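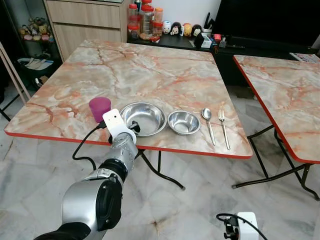

Is a folding table good enough to be the only dining table in a small flat? For two people who eat at home most evenings, it is good enough, if you choose one with a lock on the legs and you accept a little movement when somebody cuts bread.

4 min read

I bought the Flarkum folding table in March, when I moved into a flat where the kitchen and the living room are the same room. My old table was oak and it needed two men to carry it, so it stayed with my cousin. I wanted something I could put away behind the door when I do my exercises or when the ironing must be done.

I looked at two other tables first. The Cutilum was cheaper, but in the shop I leaned on one corner and the opposite corner lifted. The Jiang was very solid, with a top that I liked more than this one, but I could not close it alone without pinching my hand. The Flarkum was between them in price and I could fold it in the shop on my second try, with the seller watching me and not helping.

The weight. The label says nothing about it, so I stood on my bathroom scale with the table and without it. I can carry it from one room to the other, but I would not like to take it up the stairs every day. My friend Hadiza Sani has the same model and she keeps it on her balcony in summer. I would not do this, as the leaflet says indoor use only.

The legs. Each pair has a metal ring which slides down and holds it open. In the first week one ring was stiff and I had to push it with the handle of a screwdriver. I put one drop of sewing machine oil and now it goes down by itself. You should check both rings before you put anything heavy on the table. Once I forgot one, and the soup moved more than I wished.

The top. It cleans well with a damp cloth. Tomato and curry do not stay if you wipe them the same evening. Turmeric stayed one night and left a yellow shadow, which I removed with bicarbonate and patience. I always use a mat under hot pots and I can't tell you what happens without it. Knives leave thin lines, so please use a board.

The height is normal for dining, but a little low for kneading dough. After 60 minutes of rolling chapati my back was complaining. For eating, writing letters and homework it is comfortable, and there is enough space for the knees because no bar goes across in the middle.

How many people? Two sit very well. Four can sit if they like each other. When Bernice Ackah came with her two boys we were four, and the big rice dish had to live on the cooker.

About the delivery I am less happy. The shop uses Etix, and they left the box with a neighbour on another floor without writing which one. I rang six bells. The box had a hole in one side, but the table inside had no damage. The rubber foot from one leg was missing, and the shop sent a new one after I wrote to them twice.

I would buy it again for this flat. If you have a room where the table can stay open all year, take a table with fixed legs, it will be quieter under your elbows. I give it four stars out of five, and the missing star is for the stiff ring and the rubber foot.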